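Thursday, October 9, 2025

Woke up before the alarm and lay there thinking about bread. I've been like this all week, ever since Aurelia gave me the spare half of her starter, and I've stopped pretending it's a phase. The loaf from Tuesday was the best one yet! Tight crumb, a crust that crackled when I pressed it, and a sour edge that showed up late, after you'd swallowed. I had it with butter and salt standing at the counter and then had it again sitting down.

Rain until noon. Walked to Gakcombe anyway to mail the parcel to Theresia (3050 grams, I had guessed much less, so that was the bus money gone) and came home along the canal with wet socks. The bakery on the corner has changed its window again, all rye and seeds now, and I stood there for ages deciding whether mine looked as good. It does not. But the shape is getting closer, and Johanna says the scoring is a matter of being brave with the blade. I am not brave with the blade. I drag it.

Spent the afternoon on the breakfast plan for when Ferdinand and Kekeli come. I want it to be simple - toast, proper toast, with a few things to put on it, and coffee in the good big mugs. I wrote out a list and crossed most of it off again. Eggs are out (Kekeli won't touch them). Plum jam stays, and the honey, and that soft cheese from Aigner if they still have any. I'd love to do marmalade in December when the oranges are better, but that's a whole other weekend and I know what my kitchen looks like afterward.

The thing I keep coming back to is color. I used to think everything on a table had to match, and all my plates were white for years, and it was so dull! A lavender plate with a red mug next to it and a dark blue one after that makes me happy before I've eaten a bite. And pale bread against all of it looks like something you'd want to get out of bed for. 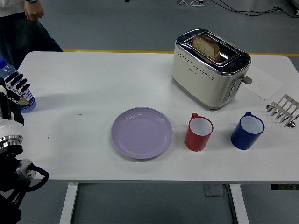
I want to try the slices a little thicker too, as thick as the slots will take, so the middle stays soft while the edges brown. Ferdinand likes his nearly black and Kekeli likes hers barely warm, so they'll have to go in at different times. Fine by me, I like standing there waiting for it.

Fed the starter at 10 and moved it to the shelf over the radiator. It had doubled by the time I'd finished the dishes and called Theresia, who wants half of it when she visits. Must find a jar with a lid that closes. Flour is low, butter is low, plenty of salt.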